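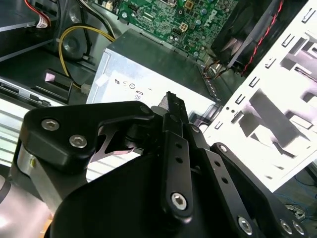

**Figure 3.** Inside an open desktop case, with the power supply in the middle and its white certification label on the side.

### 4.2 What people notice when a computer is opened

We had expected the power supply to be the dull part of the visit. In the workshops we ran with Grilesum, most visitors came wanting to hear about memory and speed, and we had written our notes accordingly. But again and again the conversation drifted toward the plain metal box (Figure 3), and very often toward its label, with small markings that many people had seen on lamps and chargers for years without ever wondering what they were for.

Of the 2,993 comments we collected, 966 mentioned the power supply in one way or another, and 804 of those came from people who told us they had never looked inside a computer before. Chie Sasaki, who read through every one of them with great patience, grouped them under 10 headings. The largest was what she called "worry," a word we have kept for its simplicity. People asked whether the box was safe to touch, whether it could be opened, and whether an old one ought to be kept or thrown away.

The label turned out to be a good place to begin an answer. Anika Zamora found that a group would relax a little once they had a mark to talk about, such as the "UL" style symbol, and would then go on to ask about the rest of the case quite happily. We do not want to make too much of this, as her groups were small and unusually talkative, but by October we had moved the power supply to the front of the session, and it has stayed there ever since.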